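3.2 Why families rank the schools they do

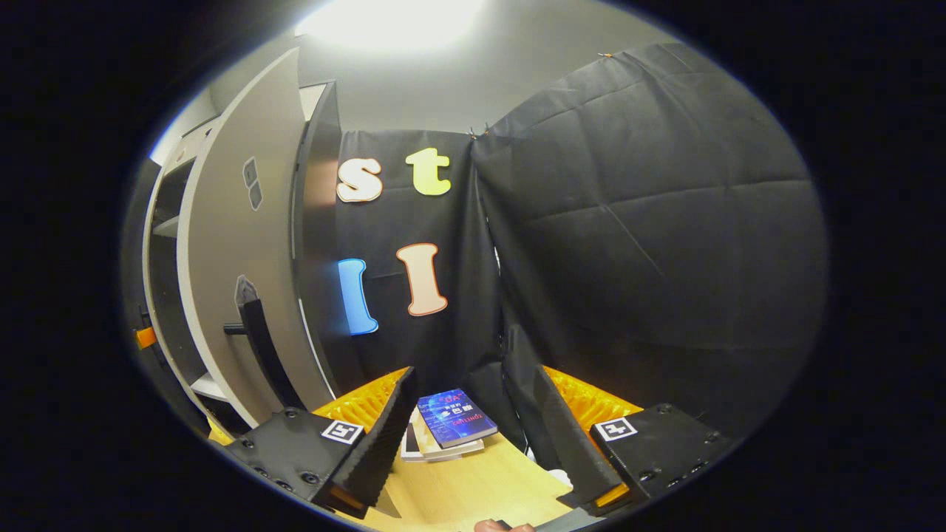
I should say at the start that I came to this part of the study with a hunch, and the hunch was mostly wrong. I thought parents in Cluvport would put the nearest secondary school first on their form, and that the few who didn't would be chasing exam results. So I built the first draft of the questionnaire around distance and grades, and then had to pull half of it apart after the pilot.

We sent the form to 500 households with a child in the last year of primary school and got 307 back, which I was very happy with (school surveys in the town have done a lot worse). Parents were asked to list the schools they had put down, in order, and then to tell us in their own words why the top one was at the top. I read every one of those answers myself, some of them several times over, and sorted them under 11 headings. My co-author sorted a batch of 80 separately so that we could see where we disagreed. Mostly we disagreed over what to do with "it just felt right", which I had filed under atmosphere and she had filed under no clear reason. We went with hers in the end.

Friends came up far more than I had expected. Parents wrote about the bus their child's best friend would be on, or a cousin already in the year above, and quite a few admitted that the child had made the choice and they had simply signed it. Distance did matter, but it was talked about as time and bother – two changes of bus, a dark lane in winter – and hardly ever as miles. That's why Figure 4 uses door-to-door journey times. The straight-line measure the council uses puts Clirenard closer to the Dagdag estate than Komo is, and no parent on the estate seemed to see it that way, what with the river in between and one bridge.

Figure 4. Journey time to first-choice school, by home area.

Exam results were mentioned, of course, but often late in the answer and a bit shyly, as if the parent felt they ought to say it. I don't want to lean on that too hard. People writing to a stranger may play down the things they think sound pushy, and we only asked once, in August, after places had been settled. A family who got their first choice may well remember their reasons more fondly than one who didn't, and I come back to that in section 4.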